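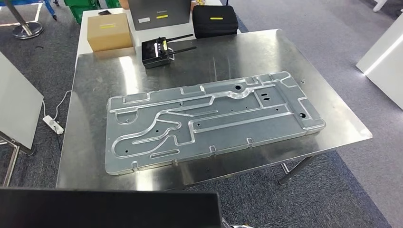
An aluminum channel plate on the steel-topped table in the workshop at Daneshvar.

Omid Najafi likes to start with his hands. Before I had my coat off he was showing me how to run a thumb along the ridges of a pressed aluminum plate – slowly, he insisted, the way you might feel a bicycle tire for a thorn.

"Your eyes will tell you it's fine," he said. "Aluminum is very good at looking fine. The light bounces off the high parts and you get charmed by it. So I look, and then I touch, and then I look again."

He has been doing this kind of work for 18 years, first at Callmont, where he swept floors and then ran a press, and now at Daneshvar, the small shop he opened with his savings and a loan from his sister. The plates are the main business these days. Liquid runs through the raised channels and carries heat away from whatever the plate is fixed to, and Omid's job is to check each one over before it goes out to the customer, a firm called Prostau.

I told him the pattern reminded me of a garden maze, with its long straight runs across the middle and that big looping S at the left, and he laughed so hard he had to put his tea down.

"My daughter says intestines! I prefer the maze. But you know, every bend is there because somebody argued about it. A tight bend slows things down, a wide one eats up your space. When I was at Callmont I watched two grown men fall out over one curve, and they didn't have lunch together again until November."

The table gets nearly as much affection as the plates. Its top is covered with a sheet of brushed stainless steel that came out of a bakery that was closing down, and Omid bought it for $100, which he still thinks was a little unfair to the baker. It has its share of smudges by now, and he doesn't mind them a bit.

"I wipe it in the morning and again before I go home. In between it's a working table, it's allowed to look like one. Grit is different. Grit I will chase across the room."

The edges are where he spends the most time. He checks the raised border all the way round, then the little tabs that stick out from it, then the holes, small ones first. A bent tab he can usually put right. A bad hole means the plate goes on the shelf by the door, where there were 3 waiting when I visited.

The last order was for 652 plates, and the next one, for a new customer called Jurnovent, has to leave on 9th December. I asked whether he ever got tired of looking at the same shape, and he thought about it for quite a while, turning his glass around on its saucer.

"Tired in the back, yes. Tired in the feet. But I put on the radio, I pick up the next one, and I'm all right. Come, give me your hand, you went too fast on that corner before."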